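Getting started with the Getus two-hand kit

Updated 2022-08-30

The Getus kit from Prilska is a pair of hand-held grippers for recording table-top tasks. You do the job with the grippers, and the recordings are used to teach a robot arm the same job. We bought ours through Rizk in Gelivbridge. This page covers a first session with a wicker basket and a folded cloth.

What you need

A table you can reach across, a chair, the two grippers and the head camera. Pick a basket with a lid if you can, as it gives both hands something to do. We left a vase of flowers at the back of the table.

Step 1. Check the gripper view

Hold a gripper level, point it at the basket and open the preview. The jaws should sit in the middle with the basket between the pads. 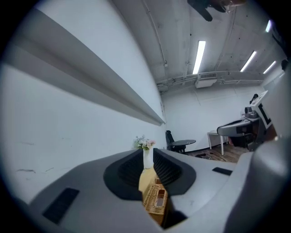 If the preview is dim, turn on the ceiling lights before you change any settings. Leave exposure on automatic for the first session. The kit stores up to 3000 clips, so a few bad ones do no harm.

Step 2. Bring in the second hand

Move both grippers over the basket slowly. Each should pass through the other's preview with its black-and-white marker facing out. Keep sleeves and bracelets clear of the marker.
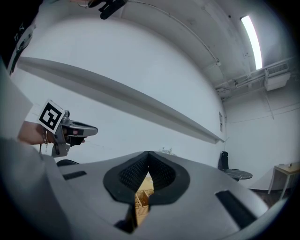
Step 3. Put on the head camera

Tighten the strap, then look down at the table. You want both grippers, both marker cubes and the whole basket in view. Sitting or standing is fine, but stay with one for the whole set.
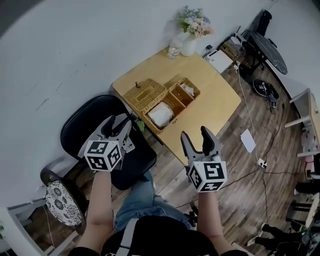
Run spare cables away from your feet. The manual asks for a two-second pause with the jaws open before each clip, and the software does use it, so don't skip it.

Step 4. Record the task

Open the lid, move the cloth, put it back. Aim for 18 clips, then stop and check them. A full set is some 100 clips, best spread over two sittings.
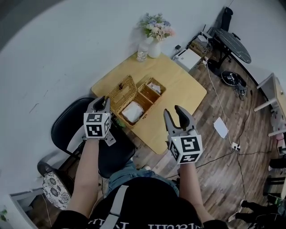
Step 5. Save and send

Name the set, press Upload and leave the software open until it finishes. Prilska has promised an offline mode in December. Until then you need a working connection.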